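Zomitz seafood thermometer and logger, after one season in my kitchen

I bought the Zomitz in May, when our restaurant started to receive frozen shrimp from three different suppliers and I was not sure any more which box had been kept cold on the road. My boss, Lamisi Adjei, wanted a paper record for every delivery. Before, we used a simple probe and a notebook, and the notebook was always wet.

The set has one steel probe, one small display and a cable for charging. You push the probe between the packages, wait for the beep, and the number is saved with the hour. The memory keeps 1000 readings. I had 251 in it when I wrote this review, so I can't tell you what happens when it is full. The manual says that the oldest ones are erased, and I would prefer a warning.

For accuracy I made the ice water test, as Aníbal Valente from the fish market in Laryea taught me. The Zomitz showed half a degree too high on the first day and it still shows the same today. For me this is acceptable because I know it and I write it on the label. The old Grulon probe was closer, but it had no memory at all. 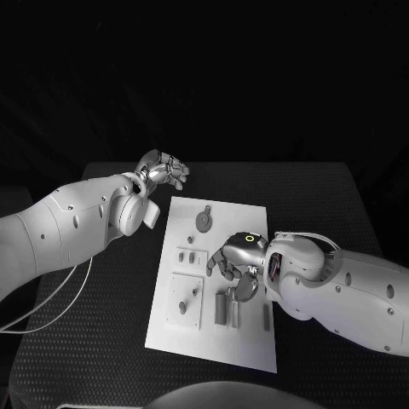 The part I like less is the list of products. You can choose "shrimp", "crawfish", "oyster" and some others, but there is no field for the country where the seafood comes from. Our customers ask this question more and more, and our menu has to be correct. I solved it by using the "note" field, where you can write 12 letters. "Gulf" is easy. "Imported, farmed" doesn't fit, so I write "IMP F" and everybody in the kitchen had to learn it.

Cleaning is simple, the probe goes in hot water with soap. The display doesn't like water, and the rubber cover on the charging hole became loose after two months. I wrote to the shop, Sutater, and they sent me a new cover without cost, although it took them three weeks to answer.

The battery is good. I charge it on Monday night and it lasts the whole week, also with the busy Fridays of crawfish season.

Would I buy it again? For a kitchen with many deliveries, yes. If you buy only from one boat and you know the captain, a cheap probe and a dry notebook are enough.

Four stars from me. I took one away for the missing origin field and the cover.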